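Equipment Planning for the Sorting Cells
Speaker notes, budget session, Aug 1, 2019
Presenter: Rosalba Caputo, for the Carow site

Opening

Thank everyone for attending. Acknowledge Liliana D'Amico, who prepared the cost sheets, and Shamim Jatoi, who will take questions on floor space at the end. State the purpose plainly: we are asking for approval to move from the present trial arrangement to a permanent one, and for the authority to place orders before the September purchasing deadline.

Copies of the cost sheet are on the side table. Members who joined by telephone should have received theirs from Corrado Rizzi this morning. Pause here in case anyone has not.

What the current budget covers

The present budget line was written for arms and controllers. It did not separate out the smaller items, and these have been charged to general supplies through the year. The finance office has asked that this stop. In the new request, finger pads, cables, storage bins, pegboard tops and replacement fasteners appear under their own heading, titled Cell Consumables.

Explain the pads in particular. They are the part of the gripper that touches the goods, and they wear. The Skikville site orders them one set at a time and pays shipping on each order. We propose a standing order with Esar, delivered quarterly, with the right to change the quantity on one month's notice.

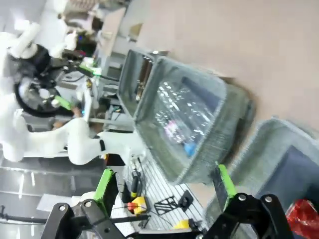 Packaging remains the difficult part of the planning. Clear plastic bags and shiny wrappers reflect light, and a bag gives way when it is gripped. Our first estimate assumed rigid items only. Cyprian Nowakowski has since revised the estimate to allow for soft packaging, and the revision adds setup time to every cell. Members will find this on the second page, in the row marked Commissioning.

Do not go into the technical detail unless asked. Refer questions on grip settings to Mr. Nowakowski.

The request

We are requesting 2 additional cells for Carow. Each cell is to have its own table, bins, lighting and arms, and is to be bought complete. Buying the pieces separately looked cheaper on paper, but the Moynihan quotation showed that the separate price left out installation and the first service visit.

The annual allowance for consumables is $1,533 per cell. This figure includes pads and bins. It does not include spare grippers, which remain a capital item and require the usual signature.

Service terms are for 3 years. Legal has read the draft and asked for one change to the cancellation clause — the supplier has accepted it.

Floor space

Mr. Jatoi will show the floor plan. Mention only that the aisle behind the cells must stay wide enough for a person to work there while the arms are stopped, and that storage shelves will be moved to the north wall. Moving the shelves is paid for from the facilities budget and does not form part of this request.

Decisions needed today

Approval of the new heading for consumables.
Approval of the purchase of the cells, subject to the final quotation.
Name of the person authorized to sign for Carow while Ms. D'Amico is on leave.

If time is short, take the third item first. Written questions may be sent to Mr. Rizzi, and replies will be attached to the minutes.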